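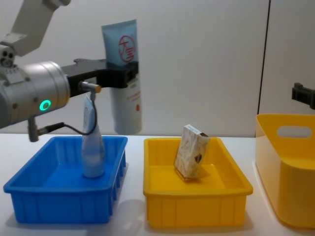 Bathroom clutter is mostly a problem of shape. A bar of soap, a jar and a carton will each sit where they are put. A squeeze tube has a wide flat crimp at one end, a round cap at the other and a body that changes as it empties. In a deep drawer it lies down, slides under its neighbors and is replaced before it is finished.

Arash Mahmoudi, who plans storage for small apartments at Fernitz, has spent a good part of his working life on this one item. His method calls for two shallow plastic bins and a flat surface, and the bins matter more than the surface.

"People buy dividers first," he says. "A divider fixes the width of a slot before you know what is going into it. Start with an open tray."

Sorting by package

Mahmoudi sorts by package before he sorts by use. Tubes go in one bin and boxed goods in the other, each bin in its own color. Blue and yellow are his usual pair, chosen for contrast under weak bathroom light. A white counter helps for the same reason.

Boxes are the simpler half. A small carton dropped into a wide bin will tilt and lean until it has company, and he leaves it alone. A carton does not leak at an angle. Tubes need more care, and they are handled one at a time, held near the crimped end and lowered with the cap down.

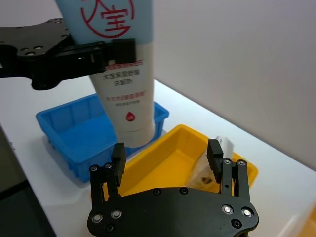
Why the cap goes down

Storing a tube on its cap keeps the contents at the outlet. It also gives the tube its flattest base, provided the cap is broad. A facial cleanser with a wide cap will usually stand by itself on a counter. Hand creams with narrow screw caps usually will not, and these are the ones that earn a place against a wall of the bin.

Height is the second check. The printed label should clear the rim, so that the product can be read without lifting it. In a survey of 300 households by the storage firm Drisari, 85 had at least one duplicate tube that had been opened before the first was used up. Most of those were kept in drawers.
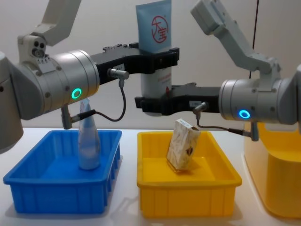

One bin per package type, side by side on a white tabletop.

Ribbed side walls are worth looking for. Thin plastic bows when a bin is lifted by one edge, and the ribs limit this. A raised rim gives the fingers something to hold. Lids are a mistake here — a tube standing upright will nearly always be taller than the bin.

Mahmoudi advises against filling a tray on the first day. 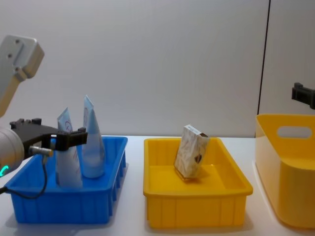 A bin with spare floor can take a new purchase without a full re-sort, and it can be wiped out in under a minute. His limit for daily-use tubes is 3 per person. Anything beyond that goes to a second shelf, with the opening month written on the crimp in permanent marker. February stock goes behind January stock.

Fernitz tested the arrangement in the Lisdale apartments, a block of 708 units with narrow vanity shelves. Residents kept the bins but often swapped the colors. Mahmoudi has no objection, as long as the tubes stay together.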